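How to Borrow and Return a Course Materials Bag

Surncombe Adult Learning Service
Guidance for enrolled learners, revised August 2018

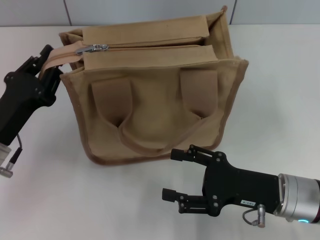
A canvas tote bag with darker brown piping.

The Surncombe Adult Learning Service lends printed materials to learners who are enrolled in a credit or non-credit course. Materials are issued in sets, and each set is packed in a bag that remains the property of the Service. This page explains how to request a set, how to check it, how to renew it, and how to return it at the end of the loan.

Before you begin

You will need your learner number and the code of the course in which you are enrolled. The learner number is printed at the top of your enrollment letter. The course code appears in the printed catalog and on the first page of your course outline. If you are enrolled in more than one course, a separate request must be made for each.

Learners under the age of 18 must have a loan form signed by a parent or guardian. The form is kept on file for the length of the course and does not need to be signed again for renewals.

Step 1. Submit a request

Requests may be made in person at the Idcombe branch, by telephone on extension 232, or by completing the paper form available from any course instructor. State your learner number, the course code, and the branch from which you wish to collect.

A request made by telephone is entered in the loan register during the call. A paper form is entered when it reaches the Materials Office. Sets are assigned in the order in which requests are entered, and a set cannot be reserved for a person who has not yet enrolled.

Step 2. Collect the set

You will be notified by letter or by email when the set is ready. It will be held at the desk for seven days. If it has not been collected by then, it will be offered to the next learner on the list and you will need to submit a new request.

Bring your enrollment letter with you. Another person may collect on your behalf if he or she presents your letter and a signed note giving that person's full name.

Step 3. Check the contents

Every set includes a contents sheet. Compare the materials with this sheet before you leave the desk. Books are listed by title and copy number, and the copy number is stamped inside the front cover. Loose handouts are listed by packet.

Report any missing item or existing damage to the desk staff, who will note it on the sheet and initial the entry. Pencil marks and light wear do not need to be reported. Torn pages, loose bindings, and stains that cover text should be.

Sign both copies of the contents sheet. The desk keeps one copy and you keep the other.

Step 4. Care for the materials

Do not write in the books, including in pencil. Handouts marked "Consumable" may be written on and do not have to be returned. All other handouts must come back in readable condition.

Language courses that use the Karagiannis reader are supplied with an answer booklet. Please keep the booklet inside the reader. It is a separate item on the contents sheet and a charge applies if it is lost.

Step 5. Renew the loan

The standard loan period is 57 days. A loan may be renewed once, for a further 14 days, provided that no other learner is waiting for the same set. Renewal requests must be received before the due date shown on your contents sheet.

Learners enrolled in the fall term should note that no renewals are granted in November, when sets are recalled for the annual inventory. Learners whose courses continue past the inventory may borrow the same set again once it has been checked.

Step 6. Return the set

Return all items together, in the bag in which they were issued, to the branch from which they were collected. Partial returns are not accepted. The desk staff will check the items against the contents sheet and give you a dated receipt. Keep this receipt until your course record has been closed.

Sets should not be left in the outside book drop at the Gadik Street entrance. The drop is intended for single volumes only.

Late, lost, or damaged items

No daily fine is charged. A learner with an overdue set may not borrow another until it has been returned. Lost items are charged at replacement cost, and a written statement of the amount will be mailed to the address on your enrollment record.

A learner who disagrees with a charge may write to Clementina Antunes, Head of Learner Services, enclosing a copy of the signed contents sheet. Questions about the availability of a particular set should be directed to Lev Kuzmenko in the Materials Office.

Related guidance
Enrolling in a course
Changing your address
Large-print and audio materials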